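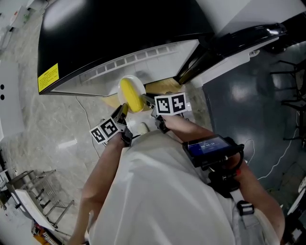
Slide 1: Hand-held gripper, yellow piece on the small white plate, floor level.

Morning all. I'm Mitali Sivakumar. Karthik Wickramasinghe did half of this work and will take questions on the controller side.

The question we were given was simple. We have two finger sets for the hand-held unit, the Windimel and the Gazi. Which one do we order more of?

Point at the marker blocks. One on each finger, two coded faces showing on each. We read finger opening from these, so both sets had to carry them in the same position. Getting the Gazi blocks to match took Karthik most of June.

Mention the screen by the handle. Blue display, white digits. Keep this short, there is a slide on timing later.

Why the floor? Most of our earlier trials were at bench height and the wrist angle was always the same. Leaning down changes how people hold the thing. Low picks were where the two sets differed most.

Numbers (slow down here):
1,619 grasps in total, both sets
104 dropped or missed
30 of those on the Windimel, the rest on the Gazi
7 people took part

Both sets were used for the same number of grasps. Say this before someone asks.

Most Gazi misses were on small plates. The tips are thicker and touch the rim before they reach the object. On bare floor there was little between them.

Not tested: wet objects, gloves, anything heavier than a full mug. The Drurard arm has only been tried with the Windimel so far, so no comparison there yet.

What we'd like: order the Windimel, keep one Gazi set for bench work.

Next slide is the mounting plate. Hand over to Karthik.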